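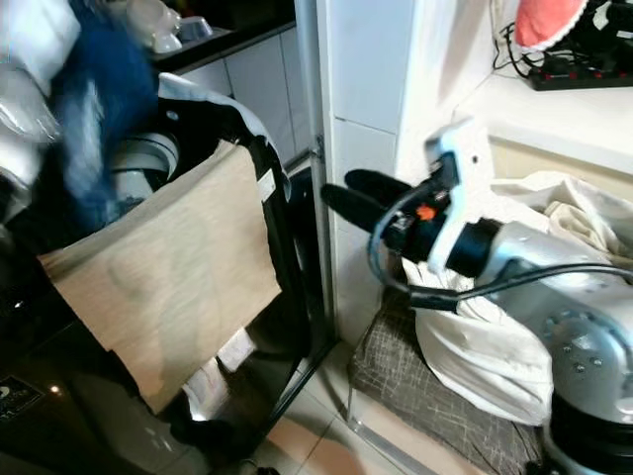 Getting a home arm to behave round the washing

I have had so many kind letters since my page on tidying the workshop that I promised myself I would write up the laundry corner properly, and I am sorry it has taken me until after the spring cleaning. These tips are for anyone who has an arm up and running already and would now like the software to cope with hampers, bags, doors and the general muddle of a home where people get undressed. I use Drokel for the planning and a little free tool called Warkar to look back over the recordings, but most of what follows will do for whatever you have.

Start with the things that don't move. Before you let the planner think about a single sock, give it the walls, the pillar, the shelf and the worktop as plain boxes. Don't fuss over making them pretty! A box that is a touch too big costs you a slightly longer reach, and a box that is too small costs you paint. I left out a thin metal strip down the side of a pillar for weeks, thinking it was too slight to matter, and I was wrong about that.

Give soft things a fat outline. A full sack is a different shape every morning, and if you draw it tightly the planner will believe every fold. I put one big rounded lump over the lot and let the arm go round it. Jarmo Vuorinen, who wrote to me at great length (thank you, Jarmo, I did read all of it), allows light touching against cloth and only forbids it against hard things. I have come round to his way for the sack, though I still won't have it for the hamper, where there are thin black rods under the cloth waiting to catch a finger.

Tell it about its own cable. The model that came with my planner had an arm as bare as a broom handle, whereas a real one often has a loop of cable hanging off the wrist. Add a short fat tube to the wrist in the model, as wide as the loop gets at its widest, and check it with the wrist turned both ways. Do this before anything clever.

Don't trust a moving garment. If somebody is dropping things into the hamper, the camera sees a long smear of colour, and a detector will cheerfully call it a towel, a cat or a curtain. I ask for the same answer in 3 pictures running before the arm is allowed to plan a grasp. Annapurna Panicker does hers by waiting for the hamper to stay still for 2 seconds, and I think hers is the kinder rule if you have children about, as the arm simply holds back until they have finished.

White on white is the hardest. White tiles, white door, white bag – my depth readings go quite lumpy there. What helped me most was letting the software look for the lines between the tiles, which are thin but beautifully straight, and work out the flat surface from those. Have a go in the evening as well as the morning. Warm light across a pale floor gave me a ghostly step that the planner insisted on climbing over, and I only found it by playing the recording back slowly in Warkar with a cup of tea.

Line up on a door edge before you close. Doors are worth a whole page of their own and one day they shall have it. For now, ask the wrist camera to find the long straight edge and keep it midway between the fingertips, and only then let the gripper begin to close. If the edge leans across the view, turn the wrist to suit it first. 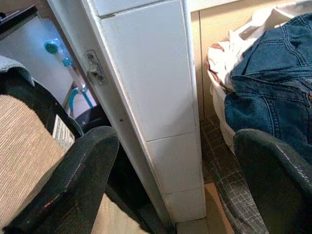
The edge of the door midway between the fingertips, with the denim jacket and the laundry bag to the right.

Take care the software hasn't picked the wrong straight line, too. A cabinet seam, the side of a chair back and a strip of cardboard on the floor are all long and straight, and mine has tried to line up on each of them in turn, bless it. I now make it throw away any line that isn't nearer to the wrist than whatever is behind it, and that one small rule did more good than a whole weekend of fiddling with the brightness.

Keep two speeds. I have 190 millimetres a second for crossing open floor, and a crawl for anything inside the hamper or near a door. Write them down in one settings file with a note of why you chose them. I once had the same number typed in four places, and I changed three.

Name your recordings as you go, while you still remember what you were trying. "Sack, evening, new outline" will mean something to you in July and "test again" won't. If you do only one thing from this page, I would make it the cable, and then the pillar if you've a free hour afterwards.

Last updated 22/04/2020 | Write to us with your own tips | Copyright Nambiar Home Pages | Back to top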